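Garage tips for keeping an older car going

I've had my wagon for a long time now and it's getting to the age where something is always a little bit wrong with it. I like it that way, mostly. A few people have asked me how I keep it clean and running without spending every free hour bent over the fender, so I've written down the stuff I do at home. No lift, no fancy tools, just a one-car garage with a shelf and a bad light.

Start with the glove box

Mine used to have napkins, three dead pens and a manual with the cover torn off. Now it has a small notebook and a pencil (pens freeze, or leak, or both). Every time I do anything to the car I write the mileage and what I did. "Wiper blades." "Topped off washer fluid." It takes ten seconds and it has saved me so many arguments with myself about whether I really changed the cabin filter or only bought one.

I also wrote the tire pressures inside the front cover, front and rear, copied off the sticker in the door jamb. That sticker is hard to read in the dark and I always seem to be at the air pump in the dark.

Floor mats

Rubber mats are easy. Hose, dish soap, stiff brush, hang them over the fence. Keep the shiny protectant sprays off the driver's mat, please! I did that once and my foot slid right off the clutch in my own driveway.

Carpet mats take more patience. I vacuum them dry first, both directions, then turn them over and smack the back with a broom handle and vacuum again. You would not believe what comes out the second time. For salt stains I mix white vinegar and warm water half and half, dab it on, leave it a few minutes and blot with an old towel. Then do it again. Don't scrub in circles, it fuzzes the pile.

Let them get bone dry before they go back in. I put mine back damp one March and the car smelled like a wet dog until summer. I don't have a dog.

Windows on the inside

The haze on the inside of a windshield is stubborn and I tried a lot of sprays before I settled on this. One clean microfiber cloth barely damp with plain water, wipe the whole thing, then a second dry one right behind it. Wipe up and down on the inside and side to side on the outside, and then if there's a streak you know which side it's on. My neighbor Berhanu Gebru taught me that one and I've been smug about it ever since.

Wash those cloths by themselves with no fabric softener. Softener leaves a film on them and then the film goes on your glass, and you're back where you began.

Checking the oil

Park on the flat, shut it off, and give the oil a few minutes to drain back down. Pull the stick, wipe it, push it all the way in, pull it again. The first reading doesn't count. My car uses a little between changes, so I look every 400 miles, and if yours is newer you can probably be lazier than me. If you're adding, add a bit and check again. It's much easier to put more in than to get it back out.

I keep a funnel in a zip bag on the shelf so dust doesn't settle in it. Same bag, same spot, every time. The funnel used to wander off into the kitchen and that was not a popular thing.

Little screws and clips

Any time you take off a trim panel you end up with a handful of clips that all look the same and aren't. I work on a surface with a bit of a lip whenever I can, a baking sheet or an old cookie tin lid, anything that stops them rolling. Lay them down in the order they came off, left to right, and put them back right to left.

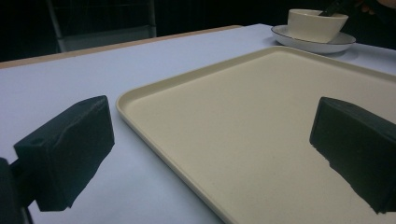 If a clip breaks, and one will, take the broken pieces with you to the parts counter and match it there. I buy a few extra while I'm at it. They're cheap and they live in a jam jar next to the funnel. I did once order a big assorted box of them online and most of those fit nothing I have ever owned — the jam jar is better.

For interior screws, start every one by hand before you tighten any. I used to run each one down tight as I went and the last hole never lined up. Go easy with them, too. Plastic strips fast, and then you're out there with a toothpick and glue pretending it's a repair.

Battery terminals

If you see white or greenish crust, that's your slow start on cold mornings, or part of it. Gloves and eye protection on, engine off, negative cable first. A spoonful of baking soda in a cup of water and an old toothbrush will take most of it off. Keep the mix away from any vent caps, rinse with a little clean water, dry it well, then positive cable back on first and negative last. Check your manual before you unhook anything, though. Some cars want a radio code afterward, and hunting for that code is a lousy way to spend an evening.

Smells

Look under the seats before you buy anything that hangs from the mirror. I found a whole tangerine once. After that, change the cabin filter, which on a lot of cars sits behind the glove box and comes out without tools. An open box of baking soda left in overnight helps some, and so does parking in the sun with the windows down an inch.

Coffee with milk in it is the worst. Get to it the same day with cold water and a towel, and keep blotting long after you're bored of it.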